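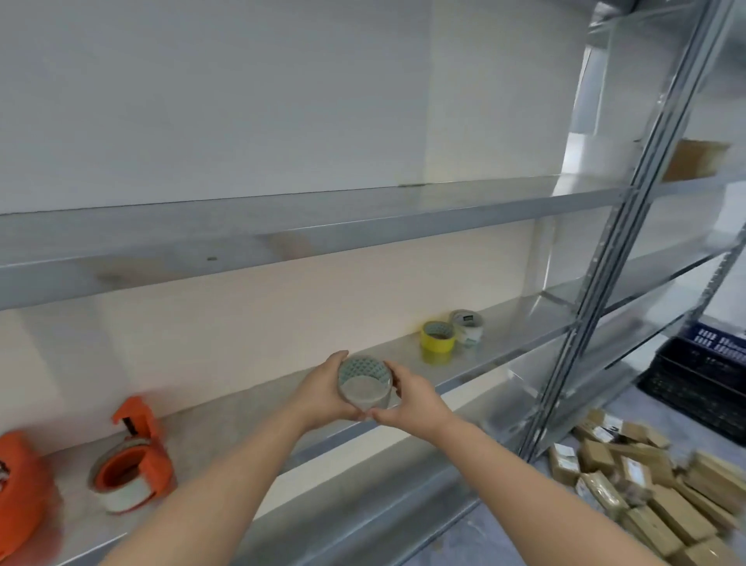

Hjørdis Halvorsen wrote under my last post that you should never label a moving box by room, because the rooms in the new place are never the rooms in the old place, and I have been chewing on that all Saturday morning over two cups of coffee.

She's right, you know. We had a "den" on Flemel Street. The apartment in Clurden doesn't have a den, it has a sort of wide hallway with a window, and I've now written DEN on 14 boxes in my very best handwriting.

So I'm starting over, and I'm going to tell you all about it, because you were so kind when I wrote about selling the piano (it went to a family with twins, and the mother sent me a recording!).

What I'm doing now is writing what's in the box and who will want it first. "Soup pots, me, first night." "Good scissors and string, everybody, right away." It takes longer and I run out of cardboard, but I can already picture finding things.

My other trouble is books. I packed the first six boxes of them full to the top like a person who has never had a back. Please use small boxes. If you only have big ones, do a layer of books and then sweaters or pillows the rest of the way.

Speaking of which, I found the sweater my aunt knitted me for college, the mustard one with one sleeve a little longer than the other. I'd told her for years that I still had it and I wasn't at all sure I did. It's coming with me.

Somebody asked about spices. I'm giving mine to Janaka Biswas downstairs, every jar, except the cardamom, which was expensive and which I'm carrying on my lap.

Oh, and the plants! They're going in the car and not on the truck. July is no time to shut a fern up in the dark for an afternoon. I've been watering them lightly and talking to them about Clurden, where the kitchen gets the morning sun.

I did count the boxes last night when I couldn't sleep. 118, and that's without the closet by the front door, which I have been walking past very quickly.

Anyway, if you've moved somewhere smaller, tell me what you were glad you kept. I've got the closet to do after lunch and I'd love to read your answers while I'm putting it off.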